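Kikau Serving Tray, Wood-Grain Finish, Large

Sold by Malabanan Table & Pantry
Item 1560
Page last revised 12/7/24

I'll start with what the supplier's card says, then tell you how much of it I believe. The card calls the Kikau "the only tray your table will ever need." We stock 12 trays, so you can guess how I feel about that sentence.

It is a big rectangular tray with rounded corners and a raised rim, finished in a warm orange-brown wood grain. That much is beyond argument. The grain is the reason most people pick it up in the shop. It runs in wide loops and ovals across the floor of the tray, with the darker bands bunched tightly in places, and it carries on over the rim as stripes. Some customers love it. One told me it made her dizzy at breakfast. If you like a quiet surface, look at the Prastico instead, which is plain and costs less.

What the card claims, and what I found

"Seats a full meal for two." Depends on the meal. A bowl, chopsticks and a spoon for one person leave plenty of floor to spare. Two people with dinner plates will be bumping rims. I would call it a generous tray for one, or a decent carrying tray for clearing a small table.

"Rim keeps everything in place." The rim will stop a spoon from sliding off the side if you walk like a sensible person. It will not stop a full bowl of soup from slopping. I tried it with water on the shop stairs and I mopped the shop stairs.

"Perfect as a table centerpiece." I was ready to dislike this one, but on a white table the color does look good. It looks better with one or two pale dishes near it than it does piled up. A striped runner beside it works too, as long as the stripes are narrow and the colors are soft. Bold stripes next to that grain are a lot to look at.
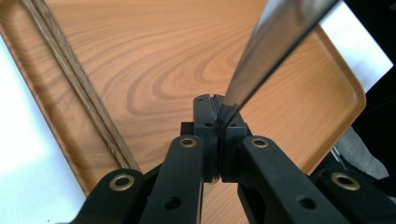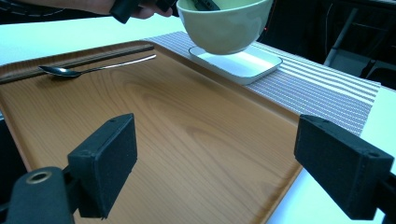 Kikau serving tray, large. Tableware, knife and runner not included.

About knives

Please don't use it as a cutting board. The card is silent on this, and I think it should not be. Laying a knife on the tray to carry it to the table is fine. Slicing bread on it is another matter, and the one I used at home for a month has two scratches across the middle from my doing exactly that. They catch the light. The busy grain hides them from a distance and I can find them both with my eyes shut.

Pairing it with dishes

We sell the Vuvar bowls and get asked whether they go with this tray. Any pale, matte bowl does, in my opinion. Light greens and off-whites sit well against the orange-brown. Dark brown bowls tend to vanish into the pattern, and I would skip them. Square-edged white dishes are good for sauces or pickles and take up less room than round ones - you can push them right into a straight side.

Silver spoons show up nicely. Dark chopsticks get a bit lost against the darker bands, so give them a rest if you care about that sort of thing.

Cleaning and care

Wipe with a damp cloth and dry it straight away.
No dishwasher. The card says "dishwasher friendly," but the care label that came in our November delivery says hand wash only. I go with the label.
No soaking.
Crumbs collect where the floor meets the rim. A soft brush gets them out.
Don't set a pan on it straight from the stove.

Storage

Measure your cupboard first. This is the part people get wrong, and we have taken back several that would not fit upright between shelves. The raised rim means it needs more depth than a flat board. Two of them do nest, though with a bit of a wobble.

Price and delivery

$70 each. Is it worth that? If you eat on the sofa most nights, or carry breakfast upstairs, I think so. If you want it to lean against a wall and look expensive, there are cheaper ways to do it. I would not pay more than the $70, and I have seen it listed elsewhere with a "was" price that I don't recall anybody ever charging.

Delivery takes up to 12 days. It ships flat in one box. Check the corners when it arrives and tell us that day if one is chipped - later than that and the carrier argues.

Returns are fine if it's unused and still has its sleeve. Scratched trays come back to us more often than you'd think, usually described as "opened only."

Questions about this item go to Elie Atallah at the Malabanan counter. Please quote 1560, as there is a smaller Kikau tray with nearly the same name and we have mixed them up before.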